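Comparing two-finger grippers for a dumbbell pick-up

Before you bolt anything to an arm, spend an hour with how people do the job. It's my favourite part of any gripper trial, and it will save you a lot of printing! For this one we wanted an arm to take hex dumbbells off a rack and set them down on a floor, and we had two sets of jaws to choose between: the wide Golitz pair and the narrower Stelitz pair. 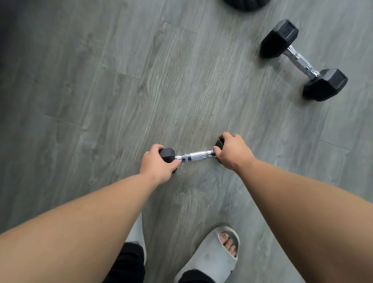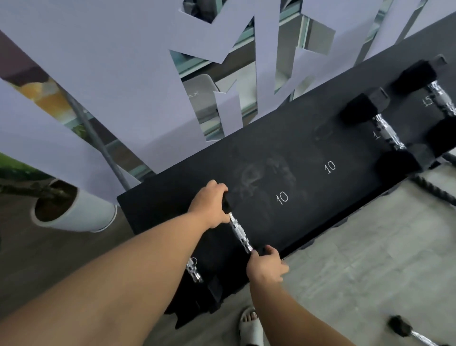 Hex dumbbells, held in two hands.

Start by choosing your grasp points, and be generous with the options. Most of us assume the handle is the only sensible target, so the first draft of our plan had the jaws closing on the knurling every time. Then look at the dumbbell held low over the grey planks: both hands are on the heads and the chrome bar between them is left bare. I'd never have written that down as a candidate, and it changed the whole test. Add "head" and "handle" as separate grasps in your sheet and score each one.

Next, fit the Golitz jaws and run the handle grasp with the dumbbell square to the wrist. Close slowly, lift a hand's width, hold, lower. Repeat 7 times, then turn the dumbbell on the diagonal and go again. Swap to the Stelitz jaws and do the same (label your logs before you start, I beg you).

Now the head grasp. Flat rubber faces are lovely for wide pads, and this is where Golitz shone for us. Line the pads up with two opposite flats. If a pad lands on a corner the weight will roll, so open up, shift the wrist and try once more.

Check your camera too. Chrome throws bright streaks, and our Grolow depth camera kept leaving holes where the bar should be. Anežka Matoušek got round it by fitting the two dark heads first and working out the bar from those. Brilliant, and only an afternoon's work.

We logged 2,426 grasps with Golitz and 2,566 with Stelitz, all on the Gazi controller. Of the Stelitz runs, 782 were on the head, and those were the ones that slipped most. On the handle I couldn't choose between them, though Ľudovít Jireš prefers Stelitz for tight spaces on a rack.

Next job is softer pads. I've got a sheet of silicone on the bench already and can't wait to cut it up.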